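I have worked with robot arms for many years, first in a workshop and now mostly in simulation, and I want to argue for something that many colleagues find boring. A fault in a simulated kitchen should be reported with the same care as a fault in a real one.

In April our small team at Larkix had such a fault. We were testing a mug task for the Pudilholm project. The arm has to lower its gripper to the mug, close the fingers and lift. The controller had passed 3944 trials. Then we changed one number, the limit for contact force, and the arm began to push down on the rim before closing. In 40 trials the force went over the limit, and the safety stop did not trigger. It was reading the old number from another file.

The program wrote "success" every time, because the mug was in the gripper at the end. If we had trusted only this word, we would have sent the controller to the real arm in Lunde.
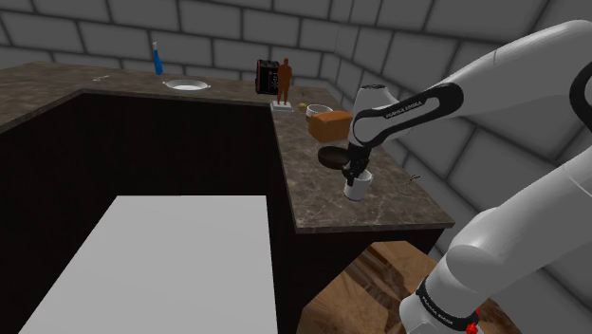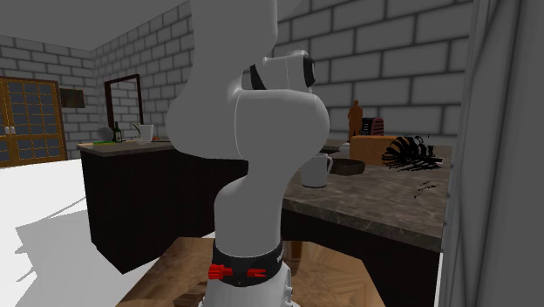 Simulated kitchen, mug task, two views.

A reader from Vultbridge wrote to me after I presented the case that I make too much of it. In a simulation no mug breaks and no finger is hurt, the letter said, and the whole reason to simulate is to fail cheaply and often. If engineers must write a report for each failure, they will run fewer trials, and then the real machine will be less safe, not more. The letter also asked who would read all these reports.

I have thought about this for a long time, and I agree with one part. A missed grasp does not need a report. The robot misses, we correct, we continue. But a safety stop that stays silent is another kind of event. It tells us nothing about mugs. It tells us that our own files do not agree with each other, and the same files go to the real machine.

As for who reads the reports, at our company it is 3 people. I think this is enough, if they have the right to stop a release. We lost 2 weeks with the repair and the new trials, and our manager was not happy. I was not happy also – I had approved the change of the limit myself, and I did not ask where else the number was written.

Now the limit is kept in one file only, and a trial with too much force is marked as failed, even when the mug is lifted. I would like other teams to do the same and to publish what they find.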